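4. Selection and Early Contact

4.1 How students entered the scheme

The three employers in this study ran their student placements under one shared agreement with the college at Jillau, but they chose students in very different ways. The agreement set the hourly pay, the length of the placement and the number of hours a student could work during term. It left selection to the employer. This section describes what each employer did with that freedom and how the students who applied understood it. The effect on completion is taken up in Section 5.

We draw on two sources. The first is the set of 1801 application records held by the placement office, which covers every application made to the three employers over the life of the agreement. A student who applied to more than one employer appears more than once. The second is a set of interviews with 12 students and with the staff member at each employer who had the final say on offers. Student interviews took place in April, after offers had gone out and before most placements had begun.

Usow, a regional savings bank, used the most formal process. Applicants filled in a form, wrote a short statement and, if they passed a first reading, came to a group session at the main branch. The form asked for grades, but the reader at the bank told us that grades were used only to break ties. What counted was the statement, and in particular whether the student had described a job or duty they had kept up for some time. Paid work and unpaid work were treated alike. Students did not know this. Most of those we spoke to had spent their effort on the grades section, and several had left out family duties, such as looking after younger brothers and sisters, that the reader said would have helped them.

Amo, which collects and resells secondhand clothing, used no form at all beyond the one the college required. Students were invited to a trial shift at the sorting site, paid at the agreed rate, and the shift supervisor made a yes or no decision at the end of it. A good part of the work there is done by hand, one piece of clothing at a time (Figure 3). The supervisor said she paid more attention to whether a student asked questions than to speed, which she expected to come later. Students described the trial shift as tiring but clear. They knew by the end of the day what the job was, and those who turned down an offer could say why.

Teixeira, a food wholesaler, sat between the two. It held a single interview with each applicant, with the same list of questions every time, and the interviewer scored the answers on a scale of one to 10. The scores were added up and offers were made from the top of the list down. The interviewer had written the questions himself and had not changed them since the first intake. He regarded the list as fair for that reason. Students had a mixed view. The questions had been passed along from one year group to the next, and those with older friends on the scheme arrived with their answers ready.

4.2 What students were told

The agreement asked each employer to send every applicant a decision in writing. All of them did so, but the content varied a good deal. Usow sent a standard letter with no reason given. Teixeira sent the total score without the marks for each question. Amo sent a short message, usually one or two lines, which the supervisor wrote herself at the end of the shift.

Students who had been turned down by Usow often guessed at the reason, and their guesses were mostly wrong when set against what the bank's reader told us. Grades were the usual guess. One student said she had decided not to apply again until her marks went up, although the reader's notes on her application did not mention marks. Another believed that the bank preferred students from the business program. The application records do not support this. Business students made up the largest group of applicants and also the largest group of those turned down.

The score sent by Teixeira was taken more seriously than the interviewer intended. He told us he thought of it as a courtesy. Students compared scores with each other and treated small gaps as meaningful. Since the letter did not say what the cutoff had been, a student could not tell whether he or she had come close. Two of the students we interviewed had written to ask and had received a polite reply that repeated the score.
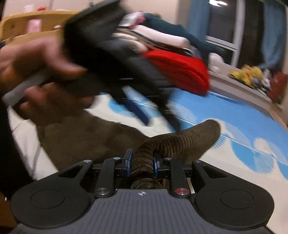
Messages from Amo were easier to act on. They named something that had happened during the shift, and the students we spoke to could recall them almost word for word. They were also less even in tone. The supervisor wrote more to students she liked, and she said so openly. A student who had received a single line felt that he had been judged quickly, and asked us whether others had been told more.

These differences matter for the later results. Earlier work by Cristóbal Valdebenito on trainee intake in small firms argued that a rejected applicant who is given a specific reason is more likely to try again, even when the reason is an unwelcome one. Our records fit that claim in a general way. Repeat applications were most common at Amo and least common at Usow. We would be careful with this finding, however. A trial shift at Amo was paid, and a student might return for the pay alone.

4.3 Contact before the start date

Between the offer and the first working day there was a gap of several weeks at each employer. The agreement said nothing about this period. We had not planned to study it, and the topic came up because students kept raising it.

At Usow the gap was filled with paperwork. Students were asked for proof of address, a bank reference and a signed statement on data handling. Requests arrived separately and from different departments. For students living at home this was a nuisance. For those in shared housing it was harder, as proof of address usually means a bill in the tenant's own name. The placement office at the college stepped in for some of them and wrote letters on their behalf. The bank accepted these letters, but it had not told applicants that such a letter would do, and the office learned of it only by asking.

At Teixeira there was almost no contact. Students received a start date and an address. Several were unsure what to wear, whether to bring food and which gate to use, and they asked each other through a group chat that one of the earlier intake had set up. The employer did not know the chat existed. Much of what was said in it was correct. Some of it was out of date, including the location of the bus stop, which had moved.

Amo asked accepted students to choose their shifts in advance from a shared calendar. This was popular with students whose class times were fixed and less so with those whose timetables had not yet been released. The calendar filled from the top, so the late choosers were left with early mornings. The supervisor later held back a portion of the daytime shifts until timetables were out, and she told us she would do the same for the next intake.

We asked each student whether they had thought of withdrawing during the gap. Those placed with Usow were the most likely to say yes, and the paperwork was the reason they gave. Students placed with Teixeira spoke more of nerves than of any wish to leave. The withdrawal entries in the placement records point in the same direction, though the office did not always record a reason and we have not tried to fill in the missing ones.

4.4 Limits of the material

The interviews cover only a small part of the student group, and students who had withdrawn were hard to reach. Those who agreed to speak may have been more settled than the rest. The staff interviews rest on one person at each employer. At Usow in particular, the reader had been in post for only part of the period covered by the records, and we cannot say whether the person before her weighed the statements in the same way.

The application records were kept for administrative use and have gaps of their own. Program of study was entered as free text until the office moved to a fixed list, and we recoded the earlier entries by hand. Where an entry could be read in two ways we left it out of the comparison by program but kept it in the totals. Trial shifts at Amo that a student booked and then missed were logged as applications in some terms and not in others. We counted them as applications wherever they appeared, so the share of accepted applicants at Amo is likely to be somewhat understated in the terms where missed shifts were logged.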